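Flindach Household Help
Search questions Go
Home Ask Unanswered

Small folding umbrella and a floral cover that marks – how do you store and look after them?
Asked by hallway_31, 23 Apr 2019
109 views Share 2 comments

We have a narrow space just inside the door with a low surface that ends up holding whatever came in with us. I put a cream floral cover on it last September and a basket on top for the small things. The idea was that umbrellas, scarves and so on would go in the basket and everything else would go upstairs. It hasn't worked very well. The umbrella gets folded badly and then takes up the whole basket, and the cover picks up grit from the bottom of everything that is put down on it.

I would like to know two things. First, is there a proper way to fold a short umbrella so it stays small without the strap? Ours lost its strap a long time ago. Second, what do people use to clean a pale printed cover that can't go in the machine? It is the wipeable sort, bought off the roll, and it has gone dull where I have rubbed it with cream cleaner.

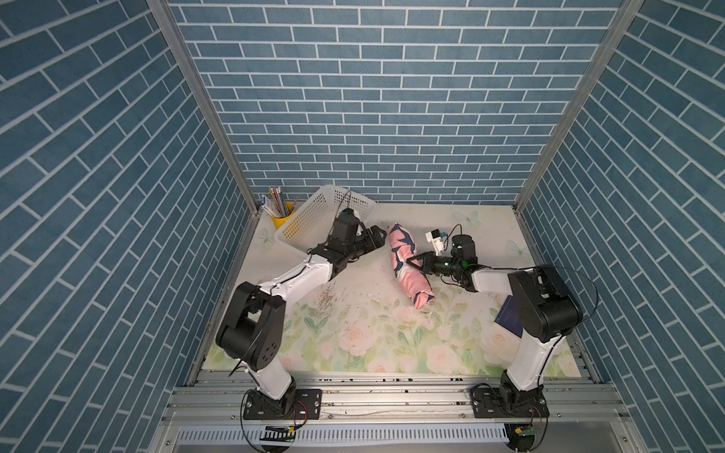 The umbrella is the main nuisance because it is used most days and two people in the house fold it in two different ways. I like the blue brick wallpaper and the roses together, so I would prefer to keep the cover and clean it instead of buying a plain one. The worst of the dirt is towards one side, where there is a patch of small dark specks on the print. I brush them off and more come. A basket with a solid bottom has been suggested to me, but I don't want to spend much. I have seen a Tanora one for 18 pounds and that is already more than I meant to pay.

Share Follow Report

2 comments
mapleroad: Is the cover stuck down or loose?
hallway_31: Loose. It lifts off in one piece.

Sort by: oldest

Edmund Jabłońska
70 helpful votes

Folding first. Hold the umbrella pointing down with the handle in your other hand and shake it so the panels hang free. Pull each panel out flat, one after another, all the way round. Then lay them over each other in the same direction and turn the handle as you wrap. Most people skip pulling the panels out and just twist the whole thing, and you get a fat bundle that opens again as soon as you let go. For the missing strap, a wide hair band does the job. A short length of stick-on hook and loop tape also works but it catches on knitted things.

Don't put it away damp. Leave it half open in the bath overnight and fold it in the morning.

For the cover, stop using cream cleaner. It scratches the surface and after that the dirt has something to hold on to. Take the cover outside, shake it, and brush off the dry grit before any water goes near it. Then use warm water with a small squirt of washing-up liquid and a soft cloth. Wipe, rinse the cloth, wipe again, and dry with a tea towel. If you leave it to dry by itself it will streak.

Scarves and other cloth should be folded before they go in the basket. If they are dropped down in a heap they collect whatever is on the surface, and you end up wiping the cover and washing the scarf as well.
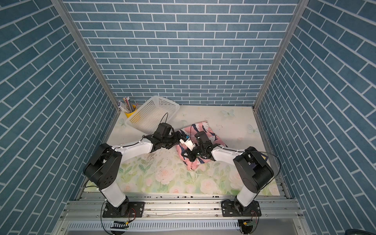 Pink patterned cloth still to be folded, basket empty.

Brownish smudges on a pale cover like that one are a separate matter from the specks. Try bicarbonate of soda mixed with water to a thin paste, left for about 31 minutes under a damp cloth and then rinsed. Test it at the back first. If the print lifts at all, leave the smudges alone.

Share 4 replies hidden

tillyw_home
6 helpful votes

Agree about the cream cleaner. I would keep the basket you have – holes in the sides are good for an umbrella as the air gets in. Cut a piece of old place mat to fit the bottom and the grit will stay on that. Tip it out once a week.

Sobczak do a spray for wipeable covers. I didn't find it any better than washing-up liquid.

bernard_k
0 helpful votes

Just get a hook for the umbrella. We have one from Wandeo and it's been up for years.

Share Add your reply
Search questions Go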